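Progress Report: Luik Training Oval Resurfacing and Rider Facilities
Reporting period: third quarter of the grant
Submitted to: Piret Lukoševičius, Grants Office, Fendico
Prepared by: Deividas Ots, Project Manager
March 28, 2020

Summary

Base work on the training oval is complete and the drainage has been accepted. The new surface has been laid on the back straight and both turns. The home straight is outstanding. The jockeys' room is open in part. The project is within budget. One item, the inside rail, is behind schedule, and a revised completion date in July is requested under section 4 of the grant agreement.

1. Track base and drainage

The old base dated from 1981 and had not been opened up since the track was built. Excavation showed that the limestone screenings had mixed with the clay below on most of the first turn and along the entry to the back straight. The contractor, Inilix, removed the mixed layer and replaced it with clean stone to the original design depth. The removal was not priced separately in the application and was covered from contingency, as agreed by phone with your office and confirmed in writing.

The perimeter drain was replaced over 867 yards. The remaining length was flushed, inspected and left in place. Standing water was recorded on the first turn after every heavy rain in the previous two seasons. It has been recorded once since the new drain went in, at the foot of the chute, where the crossfall was too shallow. Inilix regraded that section at its own cost.

Gunther Hollmann signed off the base after a second set of density readings. The first set was rejected because the readings on the outer third of the track had been taken before rolling was finished. Both sets are in Appendix A.

2. Surface

The surface is a sand and fiber mix with a wax binder, supplied by Zesero. Delivery was made in two lots. Samples from both lots were sent for sieve analysis. The first lot met the specification. The second was slightly coarse, and Zesero supplied corrected fines, which were blended on site before laying. No charge was made for the fines or for the blending.

Laying on the home straight has been held until the rail footings are in, so that the excavator does not have to cross finished surface. Until then horses gallop on the back straight only, and return by the horse path. Trainers were told of this arrangement in writing and have kept to it. Morning sessions now close 60 minutes earlier than before to allow for harrowing.

Early comments from riders are that the surface is consistent through the second turn and a little tight near the rail on cold mornings. The harrow depth has been changed on the inner lanes in response. We do not regard rider comments as a measurement, and surface hardness will be tested with the drop hammer once the full circuit is available. Results will go in the final report.

3. Inside rail

The rail contract covers 252 posts with a continuous cover and an angled offset, so that a fallen rider does not strike an upright. Posts are set on the back straight. Those for the turns have been made but not delivered. The fabricator found a fault in the brackets during its own load check and stopped shipment. Replacement brackets have been ordered. We asked for, and received, the test certificates for the brackets already installed, and these are sound.

The temporary rail on the turns is the old one, reset on the new line. It meets the present safety rule for training but would not be acceptable for racing. No racing is planned on the oval in the grant period.

4. Jockeys' room and apprentice program

The changing area, showers and weighing room are in use. The weighing room scale was calibrated on installation and will be checked again before closeout. The first aid room is fitted out except for the examination couch, which was supplied in the wrong height and has been returned.

The women's changing area is now the same size as the men's. In the old building it was a converted tack store with one shower. This change was a condition of the award and is considered met.

The family room next to the weighing room has been painted and furnished from the small equipment line. Spending on that line is complete and no further purchases are planned. 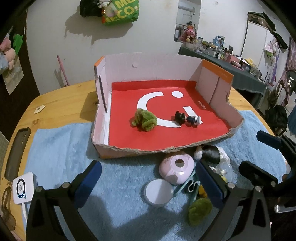 The apprentice program is run by Inese Petrauskas, with riding instruction by Kha Ung. Teaching takes place in the upstairs classroom, and the mechanical horse has been moved to the ground floor, where the slab can carry it. Apprentices have completed the modules on race riding rules, weight management and use of the whip. The module on starting gate work is postponed until the chute is surfaced. Two apprentices have left the program, one through injury away from the track and one to take a stable job elsewhere. Their places will be offered at the next intake.

5. Budget

Base and drainage are closed, with contingency used as described in section 1. The surface line is under budget. The rail line is committed in full but only the first stage has been paid. The building line will close when the couch is replaced. We ask that the unspent part of the surface line be held for the drop hammer testing.

6. Requested decisions

Approval of a revised completion date in July.
Approval to hold the surface balance for testing.
Confirmation that the changing area condition is met.

Appendix A: Density readings, first and second sets
Appendix B: Sieve analysis, both lots
Appendix C: Bracket test certificates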